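Shape Sorting at Jukorness: Gallery
9 December 2025

Pictures and notes from the insertion study we ran on the Plonier arm in October. The press page called it "solved." I would like to see that word taken down.

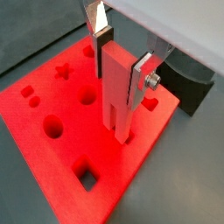
A reader of the earlier post wrote in to ask why anyone still bothers with pegs and holes, given that factories have been putting parts into other parts for decades. Her view was that a decent fixture and a chamfer would beat any learned policy on this job, at a tenth of the cost, and that the sorter was picked because it looks good in a talk.

She has a point about fixtures. If the board is bolted down and the part always arrives the same way, please use a fixture. The study was supposed to ask what happens when the board gets shifted between tries and the only guide is the view from the wrist. Whether it asked that very well is another matter.

A pale block between the fingers, over the red board. The hard part is the last little bit of travel, when the block and the fingers start hiding the hole they are aiming for. Our policy gets the wrist view and the finger positions and nothing else. Adding a force sensor would probably help more than anything we did to the network, and we did a lot to the network.

On the data. We collected 2,821 demonstrations by hand control. That sounds like plenty until you look at how they were spread. The easy shapes were fun to do and got done a lot. The awkward ones got done at the end of the day by tired people, and you can see it in the recordings: long hovering, a wiggle, a push. The policy learned the wiggle. It now wiggles over holes where no wiggle is called for.

On the headline result. The success rate on the press page comes from the Cikton scoring script, which counts a try as good if the block is below the rim when the clock runs out. It does not care how the block got there. I went back through the test videos and pulled 34 tries that passed the script and that I would not call an insertion. Some were a lucky bounce. In others the arm leaned on the block until something gave. Take those out and the gap between our method and the plain baseline gets a good deal smaller. I am not sure it goes away. I am not sure it doesn't.

On generalizing. We claim the method "transfers to new boards." It was tried on 2 new boards, both from the same maker as the first, under the same lamps, on the same table. I would call that a good sign and leave it there. A glossy board, or one the same gray as the tabletop, would be a fairer test, and I have asked for both.

On the comparison with Xenos. Their planner was run with its stock settings and ours had been tuned for weeks. Someone should give theirs the same care before we print the bar chart again. I said this in October too.

What I do believe: starting the approach a bit higher and slower helps, for every method we tried, including the dumb one. Cropping the camera view near the fingers helps. Sorting the demonstrations by quality before training helps more than adding new ones. None of that makes much of a headline.

The rescored table goes up when the second scorer is finished. Until then please don't quote the number on the press page.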